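Tradgate notes: gathering examples for the tray task

Last updated 11 August 2024

The second round of collection on the Tradgate bench has now closed, and I am setting down how it was carried out while the details are still fresh. Readers who followed the January post will recall that the first round was abandoned part of the way through. The present round was planned with that experience in mind and, with certain reservations recorded further on, it has served its purpose.

The target for the round was 3,000 episodes. We closed with 2,276 accepted. An episode, for our purposes, is one complete attempt at one instruction, from the arms at rest to the arms at rest again, with the readings of every joint and the images from every camera stored against the same clock. An attempt is accepted if the instruction was fulfilled and the recording is whole. Nothing else is asked of it. A slow attempt is accepted, and so is one in which the operator misses the object and tries again, provided that the second try belongs to the same continuous movement.

This last rule was the subject of a good deal of discussion. In the first round, hesitations were trimmed out before training, and the resulting policy behaved well until it missed something, at which point it had no notion of what to do. I had argued for the trimming and was mistaken. Corrections are now left in, and the operators have been asked not to apologise for them in the log.

The instructions themselves are drawn from a list of 21, all concerned with a serving tray and a handful of ordinary kitchen containers. Some require one arm only: place the bottle on the tray, or take it off again. Others require both, such as steadying the tray with one gripper while the other sets something down. The two-armed instructions took far longer to collect than the schedule allowed, and they account for most of the shortfall. The schedule was drawn up on the assumption that the two kinds would take the same time, which in hindsight was generous.

Choice of objects received more attention than it did in January. The first set consisted of plain blocks and cups in solid colours. They were convenient to handle, but the policy trained on them was of little use with anything found in a cupboard. The present set includes clear bottles and jars, printed labels and lids of several shapes. Clear containers are troublesome for the cameras, since the background shows through them and the edges are easily lost. For the same reason they were kept in the set and given more than their share of the episodes.

Starting positions are varied by the operator between episodes according to a printed sheet. The sheet states which object goes in which region of the table and leaves the exact placing to the hand. We did consider marking the table with a grid. The objection, which I think a sound one, was that the marks would be visible to the cameras and the policy might come to rely upon them.

Each episode is recorded from fixed viewpoints and from the wrists. The fixed views show where everything stands in relation to the arms, and the wrist views supply the detail at close range, where a gripper often hides the object from any other angle.

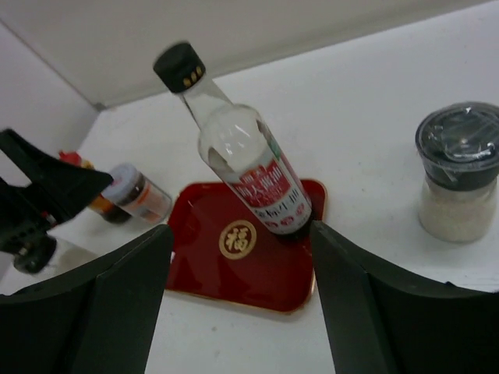
The bottle and tray, from the wrist.
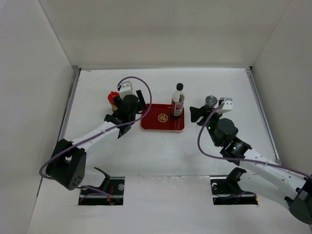
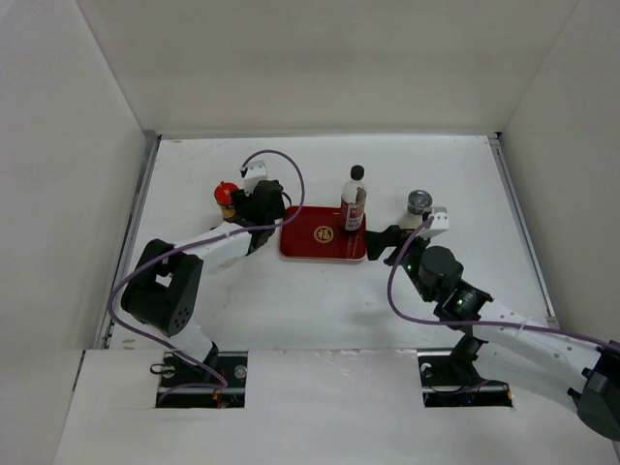 Storage and naming were handled by Okolen, our recording program, which was rewritten in the spring and gave little trouble. It now refuses to begin an episode if any camera has fallen silent. In January a single loose connector went unnoticed for an entire afternoon, and the whole of that afternoon's work had to be discarded. The refusal is accompanied by an unpleasant tone, and there have been requests to change it. It will be staying as it is.

Review was carried out separately from collection. No operator reviews his or her own episodes. The reviewer watches at double speed, marks the episode accepted or rejected, and chooses a reason from a short list. The most common reason in this round was that the arms did not return fully to rest – a dull fault, and one that could be caught by the program itself. That check has been added to the list of work for Okolen.

A first training run, named Drernuvus, was made on 998 of the accepted episodes, all of them one-armed. It was intended only as a test of the data, and no figures will be given from it. It did bring one matter to light. Two of the instructions were worded so alike that the operators had read them differently, and the episodes filed under each were a mixture of both. These have been set aside and will be relabelled by hand. Anyone preparing a list of instructions would do well to have it read aloud to a person who took no part in writing it.

The full set will be used for the next run, Alemayehu, once the relabelling is complete. The two-armed instructions will have a short collection period of their own, with fewer episodes expected of each operator in a day – fatigue was plain in the later recordings, and the fault lay with the timetable. The printed sheets are being revised as well. Requests for the present version may be left in the comments, though it should be understood that the regions are measured for our own table and would need to be redrawn for any other.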